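Equipment plan and budget, table clearing gripper
Project report, part 2 (part 1 was the reading list, see Ronja's folder)

What we were asked to do: plan the kit for one term of work on picking up small things from a home table. Not build the whole robot, just say what to buy, what to borrow and in what order. Ceiling set by the department is 3,584 euros, all in, delivery too.

Where the money goes. Arm hire from Mornent is the big one. After that the hand-held grippers, then spares, then storage for the recordings. We first wanted to buy an arm outright but the cheapest quote (Zundness) ate nearly everything and left nothing for pads or bolts. So hire. Kiprono disagreed and his note is in the appendix.

Hand-held grippers come first in the order, arm second. You can collect grasps by hand from the first week and the arm doesnt arrive until August anyway.
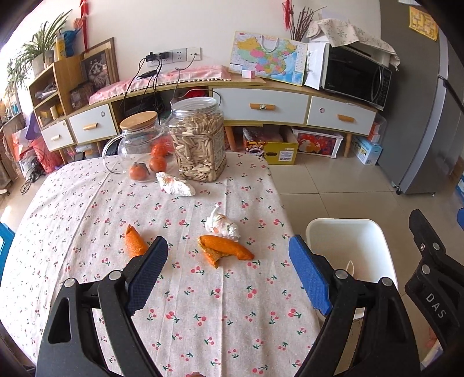
By Victor Mabula, Ronja Kvam and Kiprono Biwott
Supervisor: Josphat Tanui
14 July 2025

Orange peel is on the object list because it is thin, curls up, and costs nothing. Seashells are hard and an odd shape. Mandarins for round. All of it comes out of the food line, 70 euros for the term, which Josphat says is too much and we say is fine.

Pads. Navy one on the left jaw, bright blue on the right. Budget for both kinds until we have numbers on wear. Spare pads and pivot bolts together: 400 euros. Looks high for small parts but Kashindye only sells the bolts in full boxes and postage is charged per box, not per order. Ask Kheri if his group wants to split one.

Storage: 701 euros for two drives and a dock. Could go lower with one drive. Would rather not, Ronja lost a week of work last year.

Not in the budget: tables, cloths, jars, teapots. Homes have them. A patterned cloth is worth having on the list of test surfaces, plain ones are too easy, but we wont pay for any.

Still open
- insurance on the hired arm, Mornent have not replied
- who signs for deliveries at the Uvuvstead building over the summer
- weather the dock counts as IT equipment (if yes, different form)

Quotes are in the appendix, oldest first. The second Zundness one has expired and needs asking for again before we order.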